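Home | Products | Manuals | Spares | Find a stockist

Tivden Larder Cabinet: Owner's Manual
Section 4. Levelling, airing and first filling

By now the cabinet should be upright, the doors should be on, and you should have a small bag of leftover screws. Two of these are spares. If you have more than two, go back to Section 3.

4.1 Before you start

You will need a spirit level, a damp cloth, the vent key (taped inside the left-hand door, where you will have missed it) and an empty afternoon. Most of the afternoon is waiting.

CAUTION: The cabinet is heavy at the top until the slate shelf is fitted at the bottom. Do not let go of it to answer the telephone.

4.2 Levelling

1. Stand the cabinet in its final position. This means the one you have agreed on with everybody else in the house.
2. Leave a gap of 50 mm between the back panel and the wall. The gap feeds the rear vent. It is also where pegs and teaspoons will collect.
3. Place the spirit level on the middle shelf, front to back, and turn the feet until the bubble sits a hair towards the rear. A slight lean backwards keeps the doors shut.
4. Repeat from side to side. This time the bubble should be in the centre.
5. Open both doors fully and let go. If either of them drifts, turn the front foot on that side by a quarter turn and try again.
6. Fix the wall strap. The strap is not optional, however solid the thing feels.

Note: Old floors move with the seasons. Check the level again in October, when the heating comes on and the boards shrink.

4.3 Setting the vents

There are two vents. The lower one lets cool air in and the upper one lets warm air out, provided that neither is hidden behind a cereal box.

1. Fit the vent key to the lower vent and turn it to position 4 (fully open).
2. Do the same with the upper vent.
3. Leave the doors closed and the cabinet unfilled for 20 hours. The oil on the shelves needs to finish drying, and butter takes up the smell with great enthusiasm.
4. Return both vents to position 2. Hang the vent key on the hook provided. Do not put it in the drawer with the batteries and the dead pens.

The Zevik dial on the right-hand door shows the humidity inside. It is a simple instrument and should be tapped once before reading. Tapping it harder does not improve the weather.

For vegetables, the needle should sit in the green band. If it drops below 40, stand a saucer of water on the slate and look again in the evening. If it climbs out of the top of the band, open the upper vent by one position and find out what you have put away wet.

4.4 Baskets and liners

The cabinet comes without baskets, a decision which saved a good deal of cardboard. Any open basket will do if it fits on the shelf with a finger's width to spare on each side. Tall handles are a nuisance under the middle shelf. So are baskets with lids, which people close, and then forget what is in them until something starts to seep.

1. Shake out the basket and brush off any loose ends. Wicker sheds a little at first.
2. Wash the liner on its own before its first use. Green and red cloth are both known to share their colour with flour bags.
3. Drape the liner over the rim, so that you can lift it out by the edges when it needs washing.
4. Tuck any strings or loops out of the way of the shelf above.

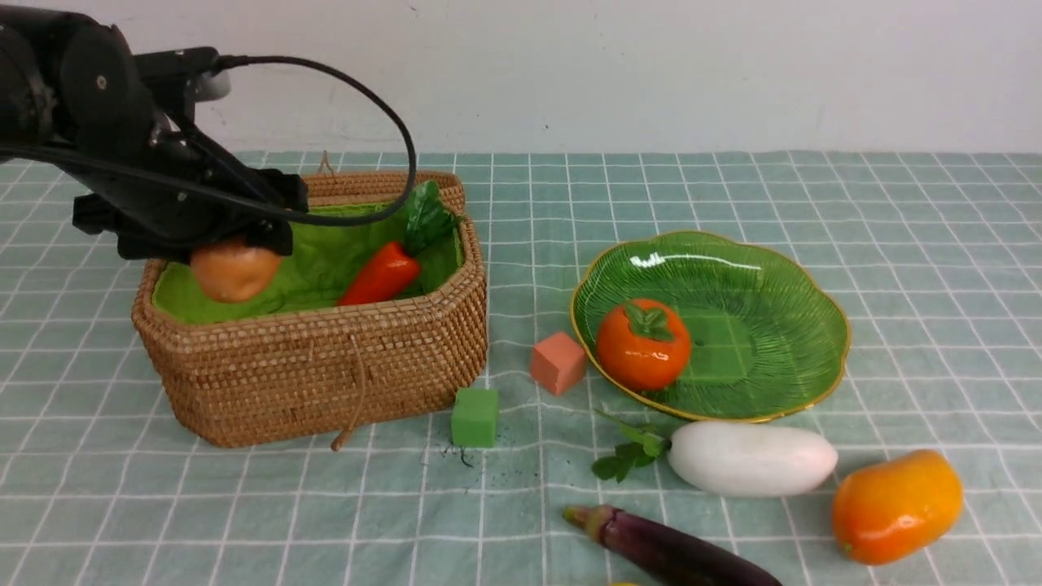

Lined wicker basket, fruit held above it. Liner folded over the rim.

5. Put hard things in first and soft things on top. This is the whole of the science.
6. Slide the basket in with its long side facing you.

CAUTION: Do not line baskets with plastic bags. Vegetables in plastic bags turn into soup, slowly and without telling you.

4.5 What goes where

Bottom (slate): milk for the day, butter, cheese under a cover, cooked food that will be eaten by tonight. The slate is cool but it is no refrigerator, and meat and fish should go in the real one.

Lower shelf: potatoes and onions, in separate baskets at opposite ends. They bring out the worst in each other. Cover the potatoes with a cloth to keep the light off.

Middle shelf: vegetables in use this week. Squashes, peppers and aubergines are happier here than in the back of a cold fridge, for a few days at least. Lay aubergines on their sides with the stems on, and don't pile anything on top of them, as the skins bruise easily. 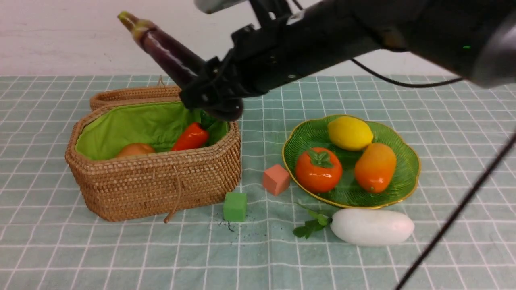

One owner wrote to us to say that this shelf order is all very well for tall people. Her middle shelf is at eye level, she has not seen the bottom of a basket since she bought the cabinet, and could we please stop calling it the "easy reach" shelf in the catalogue. We have looked into this and she is right. If you are of modest height, swap the middle and lower shelves by moving the brass pegs down (see 3.6), and keep the onions upstairs.

Top shelf: jars, tins, flour, and the fondue set. Nothing that minds being warm.

Door racks: spices and small bottles. The racks on the Lostik model are shallower by one row, and tall oil bottles will leap out of them if the door is opened with feeling.

4.6 After the first week

1. Tap and read the dial.
2. Tighten the hinge screws. They all settle a little.
3. Lift out every basket and look under it.
4. Remove whatever you find there.
5. Wipe the slate with plain water. No vinegar, no lemon, and nothing with a picture of a sparkling sink on the bottle.

If a door squeaks, rub the hinge pin with candle wax. If it goes on squeaking, order hinge kit K2 from Krawczyk Spares and fit it as shown in Section 6.

Section 5: Taking the cabinet apart, for people who are moving house

Tivden Larder Cabinets | Contact us | Copyright Tivden, all rights reserved | Back to top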